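4. What changed at the glass table

I spent most of February in the wash-up hall at Gamero, which rents out tableware for parties and weddings, and I'll admit I went in thinking the story would be about speed. Everybody in management talked about speed. The people on the floor talked about who gets to decide where a glass goes (and about their wrists, but I'll come to that in 4.2).

Before the two-arm cell came in, sorting was a standing job. You took a mixed crate, pulled out the stemware, flipped it, racked it, and put the oddballs to one side. A busy shift meant 600 pieces a person. Now the crew sets out a mixed group for the arms: goblets, clear cups, a wine glass on its side if that's how it came out of the crate, with the wire racks standing behind. They call this "laying the table," and they're pretty proud of how fast they got good at it! 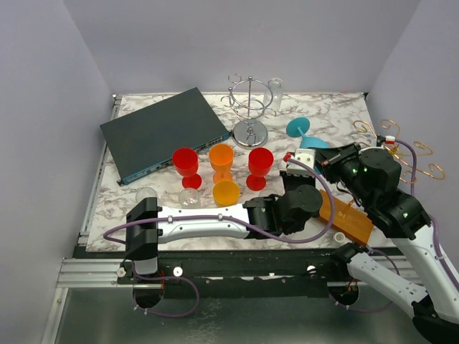

One of the longest-serving sorters disagreed with me when I called it setup work. Setup is what you do before the job starts, she said, and this is the job now, so please write it down that way. I have tried to, and I've used "laying" for the rest of the paper.

4.1 Who does the hard part

All 19 people on the sorting crew filled in my survey, and nine of them sat down with me for a longer talk. I also logged 2622 picks with the shift sheet beside me, marking each time a person stepped in. What I was after was the kind of help the arms needed, so the sheet had a column for that and a much messier one for whatever people said while they were helping.

Stems were the big one. A tumbler goes more or less straight up and over, and the crew hardly looked at those. A wine glass has a foot, a stem and a bowl, and there's a good and a bad place to grab each of them, and that was where people drifted over to watch. 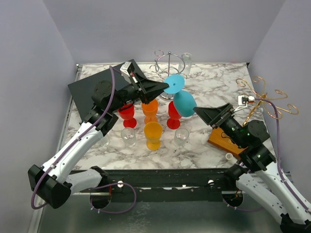
They had names for all of it, too. A grab at the foot was a "lollipop," and a glass that had to be passed from one arm to the other was a "handshake." None of these words were in the Traviten manual that came with the cell. I kept hearing them in the break room, from people who had never been trained on it, and by the end I was using them myself.

The handshake matters for my argument, so let me stay with it. In the old job, turning a glass over was so quick that no one thought of it as a skill. When I asked people to teach it to me they laughed, then got stuck, then started arguing about thumbs. Watching two grippers come at the same glass gave them something to point to, and the arguing got a lot more precise. 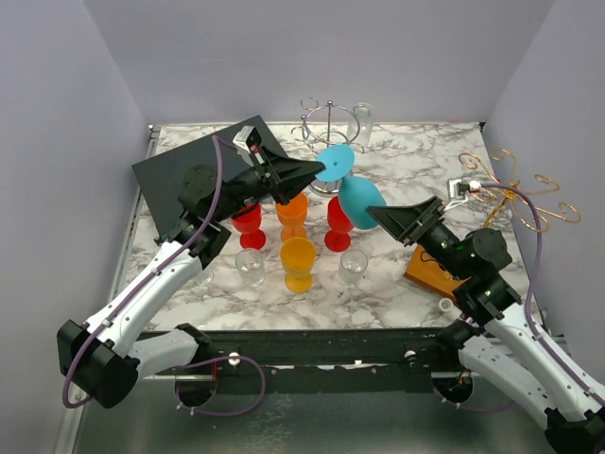 Figure 2. Left gripper holding a turquoise-blue wine glass upside down, right gripper open toward the bowl. The other glasses stand below.

After that the crew asked for the wrist camera view on the hall screen, and got it. I'd expected grumbling about being watched. Mostly they watched it back, and a few could call a bad grab from the wrist view alone, well before the overhead one gave me any hint.

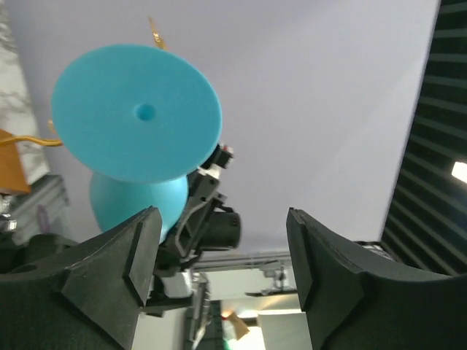 4.2 Wrists, shoulders and the Sunday shift

Sore wrists came up in almost every talk, and people said they had eased. Sore necks came up as well, which I hadn't planned for and didn't put on the survey. The Sunday shift brought it up most, and they wanted the screen hung lower.

Related items
Learning the words: shop talk around the Ogola packing line
Rack design and reach at Zovosov
Who lays the table? Notes on naming new work
Break room talk as a source in floor studies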